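Torngate Charter Fixtures: data card
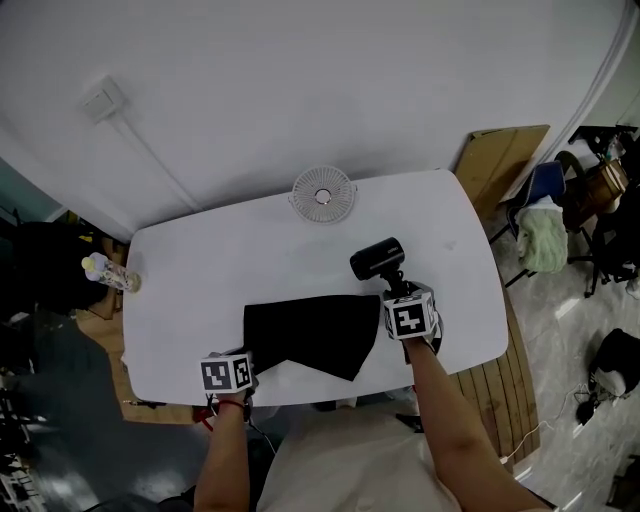 Two hand-held grippers and a black cloth on a white table.

Summary

Torngate is a table of time charter and bareboat charter fixtures for product tankers and small gas carriers. Hovix maintains it. The current release holds 338 fixtures covering 291 vessels. A vessel appears more than once if it was rechartered or if an option was declared as a separate contract.

Files

fixtures.csv: one row per charter
vessels.csv: one row per hull, keyed on vessel_id

Main fields

vessel_id: internal key, stable across name and flag changes
charter_type: TC or BB
period_months: firm period only
option_months: total of all options, blank if none
rate_usd_day: gross daily rate, blank if not disclosed
purchase_obligation: Y, N or U (unknown)
source: Jemal or Cirent

Sources and merging

Rows come from two broker feeds, Jemal and Cirent. Where both report the same fixture, the Jemal rate is kept and the Cirent delivery window is kept. Fixtures are matched on vessel, charterer and delivery month. Four rows could not be matched with confidence and carry the flag review=1.

Known issues

Sale and leaseback deals are entered as BB. The sale price is not recorded.
Rates quoted in other currencies were converted at the monthly average for the fixture month.
Failed subjects are removed at the next release, so row counts can go down.
Cirent did not report option periods before April. Treat blanks in those rows as unknown.

Updates

Monthly. Corrections go in the issue tracker with the vessel_id and field name.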